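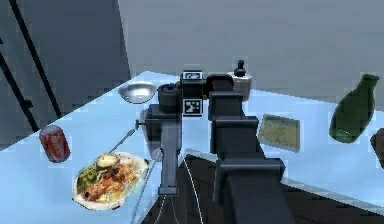 4. Placing the Flisier sensors

Before you start, the Bulano base unit must be plugged in and the green light must be steady. If it blinks, go back to section 3.

4.1 Pull the plastic strip out of the battery door of each sensor. You will hear one short tone.

4.2 Write the room name on the white label. Use a pencil, ink becomes pale with time.

4.3 Put the sensor flat on the floor with the metal contacts down. It reports water when both contacts get wet. A sensor on a thick carpet will report late or not at all.

4.4 For a refrigerator with a water line, slide the sensor under the front edge – do not push it to the back wall, where the compressor is warm.

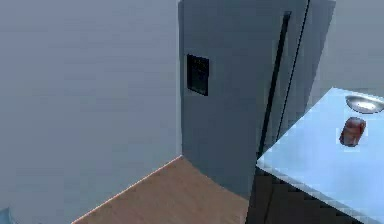 One reader of the first edition wrote that the sensor under her refrigerator gave an alarm every time she mopped the floor, and she asked if the sensitivity can be made lower. It can. Set switch B to position 2, and the contacts must then stay wet for 47 seconds before the alarm.

4.5 In the kitchen, the most useful place is inside the sink cabinet, next to the drain pipe. If the sink is in an island, the pipes come up through the floor, so place the sensor beside the opening.
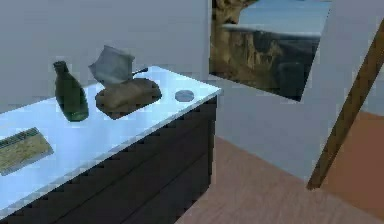

Counter with white top and dark cabinet front.

CAUTION: Do not place a sensor on top of a counter. Splashes will give false alarms.

4.6 Press the test button on the sensor for five seconds. The Bulano unit must answer within 17 seconds. If there is no answer, move the base unit closer. The range is 300 feet outdoors, but walls make it much shorter.

Note: sensors of the older Hjaltested type can be used together with this set. They have no switch B.

4.7 Close drawers and doors completely and repeat the test. Metal drawer sides can weaken the signal. 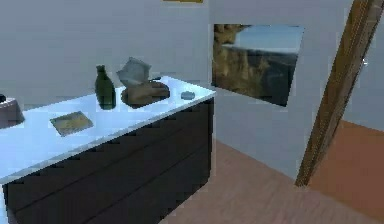
Kitchen island with wide drawers.

4.8 Test all sensors again every February and change the batteries when the tone becomes weak. Wivex recommends part no. 105.

Go on to section 5, Setting the alarm volume.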